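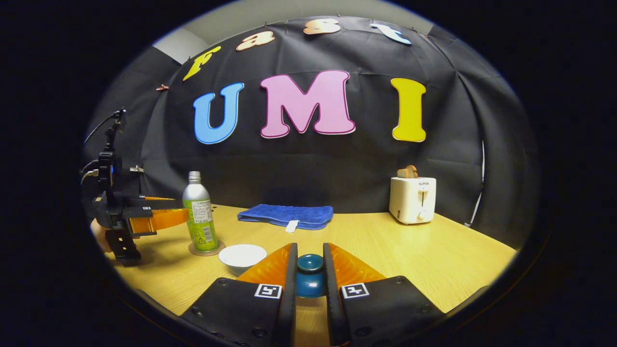

December 26, 2025
By Arlindo Bittencourt

The Rallimo Breakfast Trial is a student robotics project run each year at Druvari College, in which teams teach a robot arm to tidy a breakfast table. It was started by Chang-ho Ko, a lecturer in mechanical engineering, who had been asked for something "less grim than another line-following buggy".

Students do not write the movements out by hand. They carry out each task themselves with hand-held grippers, often one in each hand, and the recordings are used to train the arm. The grippers have soft orange pads and small square markers, which let the software work out how far the fingers are open. The table is set with ordinary kitchen things — bowls, a drinks bottle, a towel, a toaster with toast in it — and a black cloth is hung behind. Decorating the cloth is permitted and earns no marks.

Teams have 2 weeks to record. The winning entry in the last trial, from a team called Stolell, used 386 recordings, of which 37 were later thrown out for what the report describes as "hesitation". Its rival, Hong, submitted some 630 and came last, having put the bowl down in a different place nearly every time.

The rules run to nine pages, four of them on crumbs. Eating the toast was banned in July after a dispute over whether a half-finished slice counted as a new object. The appeal is still open.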